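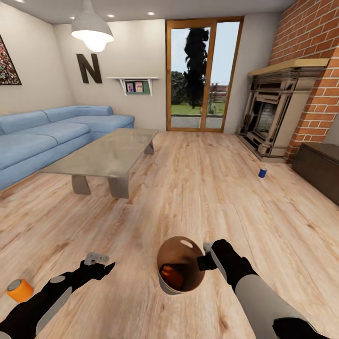
What is Tufa, and who can bring things to it?

Tufa is a household swap room in the old post office building near the Weser bridge. Anyone who lives in the town or in the villages on our side of the river can bring things and take things. You don't need to be a member, and there is no fee. We ask only that you sign the book by the door the first time you come.

When are you open?

From 10 in the morning until 4 in the afternoon, except in July, when the building is closed for the school holidays. Please do not leave bags outside while we are closed. They get rained on, and then we have to pay to throw them away.

How does the points system work?

Each thing you bring gets points from the person at the desk, and you spend the points on other things. A mug or a paperback is 6 points. A working lamp is 200. Large furniture can go up to 2,000, but this is rare, and Mireille Hakim decides it herself. Nobody can hold more than 4,000 points at one time. If you are close to this limit, you can give some of your points to the family shelf, where people who are new in town can choose what they need without points.

Do my points expire?

No. We had an expiry rule in the beginning and it made people take things they did not want, so we stopped it.

Which things can you not accept?

Mattresses, car seats for children, bicycle helmets, opened cosmetics, and medicines of any kind. We also cannot take gas heaters. Electrical things are welcome if they have their plug and the cable is not damaged. Ayman Nasr tests them in the back room, and he is strict – if he says no, please take the thing home with you.

Must everything be clean?

Yes, please. Clothes should be washed and dry. Pots should have no burnt food on them. For toys, wipe them with warm water and a little soap, and put small pieces together in one bag with the name of the game written on it.

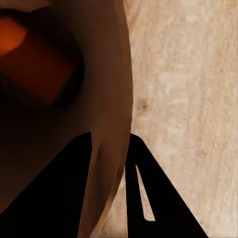

Puzzles are a special case. We take them only if you have made the puzzle recently and you know all the pieces are there. If one piece is missing, write it on the box. There are people who don't mind.

Can I reserve something?

You can reserve one thing at a time, until closing time of the next day we are open. Ask at the desk for a yellow ticket. We don't reserve by telephone any more, as it was causing arguments.

Can you collect from my house?

Sometimes. Natnael Gebretsadik has a van and drives for us when his own work allows it. Collection is for furniture and for people who cannot carry. Leave your number at the desk, tell us which floor you live on and if there is a lift, and he will ring you. It may take two or three weeks.

Do you repair things?

We don't, but the Dokari repair evening uses the same building and begins at 6, after we have closed. Letay Tefera organises it. Sewing machines and radios are their strong side. For bicycles it is better to go to Zunadel, next to the bakery.

I brought something by mistake. Can I have it back?

If it is still on the shelf, of course, and we take the points off again. If someone has taken it, we cannot tell you who. Mitsuko Hoshino keeps a notice board beside the stairs, where you may put a note, and a few lost things have come home this way – last winter it was a box of Christmas plates.

Where can I park?

Behind the building, through the green gate. The places in front belong to the dentist.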